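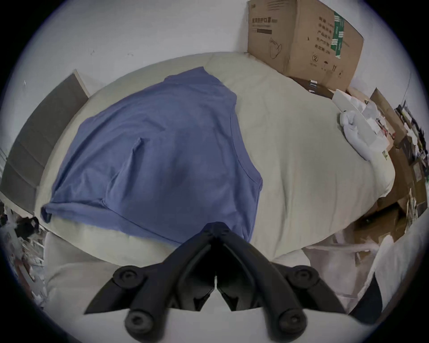 Tuesday, gripper notes, me and Babak

Right, second go at comparing the two hand-held grippers on clothes and cloth. Last week's notes were useless (my fault, I wrote them on the train), so I'm putting this down while it's fresh.

What we've got: the black one with the linkage jaws, which Babak Mazandarani insists on calling the Plondent, and the white pair, which everyone at Hurnthorpe calls the Lus. Same job for each. Pick up fabric from a flat start on a bed, lift, hold, put down, repeat. 22 goes with the black one on the T-shirt, 23 with the white pair on the blue cloth. The odd one is mine, I lost my place and did another to be safe.

Black linkage gripper

I like this far more than I expected to! The tips come together at a nice clear point and you can see them all the way in from the wrist camera, so you're never guessing where the pinch will land. The hem is easy if you come in low and let the tips slide along the mattress a bit first. The neckline is a pain. The ribbing is thicker than it looks and twice I got the top layer only, lifted, and had half a shirt hanging off and the other half still sulking on the bed.

The wide lens bends everything towards the edges, which Babak hates and I don't mind at all. He wants to straighten the pictures before anyone labels them. I say leave them raw and sort it out later, and we had the same argument we always have. Parked until June.

My wrist ached by the end. Squeezing is fine, it's holding the thing tip-down that does it. Must try a longer handle.

White pair

Two hands, so a different sort of job really, and I'm not sure a straight score against the black one is fair. Anyway. One corner in each, lift together, hold the top edge level. Once a corner is in the jaws it stays there, no complaints, and the pleats bunch up so tightly at the pinch that you can give it a proper tug. What goes wrong is further along: if you grab a bit in from the corner, the edge folds over on itself and you've got a flap to deal with. I did this over and over on the right hand. Babak hardly ever does it, so that's me and not the kit.

The head camera is good for the cloth and the sheet behind it, but with my arms apart the right gripper drifts half out of view. Left is better. Either I keep my elbows in or we tip the camera down a touch and move it across.
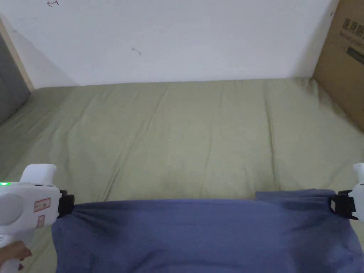 To do before the Porkine visit

Redo the neckline lifts with the softer tips, if they've come.
Mark a hands-apart limit so both white grippers stay in view.
Ask Babak where he put the spare jaw bolts.
Try the black one on the blue cloth, single corner, same bed.
Agree what we call a failed lift. I've been counting half-shirts as fails and he hasn't.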